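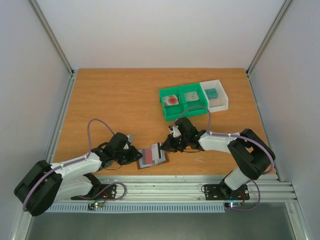 We finally settled on a task for the Flamden student challenge. Our club table has two arms on one rail, and the rules say both of them have to do something useful. Last year's team stacked blocks with one arm while the other mostly waited, and the judges marked them down for it. We picked sorting flat things out of a wallet into bins.

The hard part is that cards and packets lie flat. A gripper that does fine with a block has very little to grab when the thing is as thin as a card. Jeduvex, the team we share the room with, suggested suction cups. We looked at the rules and suction costs 5 points, so we are staying with fingers.

I spent most of August on recording demonstrations. We have 193 so far and want 2,000 before the regional, and I doubt we will get there. A good evening gives us 50 if the cables behave. They run in big loops over the arms, and if a loop is too short it pulls at the wrist when the arm reaches across. If it is too long it drags over the bins. We moved the tie points twice last month and I think the current ones can stay.

The bins are a green one with two compartments and a white one next to it. The arms have to take turns back there, so most of our planning goes into who moves first. Up front they work on the same item together. 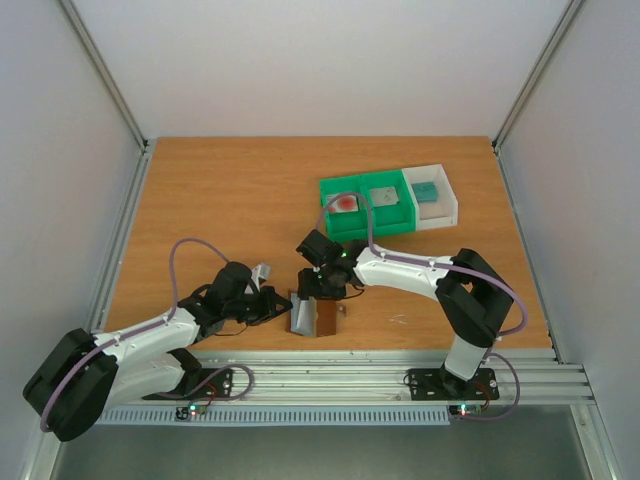 Vuvavus wrote under my last post that we should fix one arm as the holder and let the other do all the picking, because swapping roles halfway had doubled their training time. We tried it for two evenings. It is simpler to teach, but the holder can't help with anything on its own side, and our runs got slower. For now we let them swap.

Still on the list: new finger pads, a better reset routine between runs, and the written report, which is due before the Vlček round. I have the first page of the report. If your club has done anything with thin flat objects, leave a comment with what pads you used.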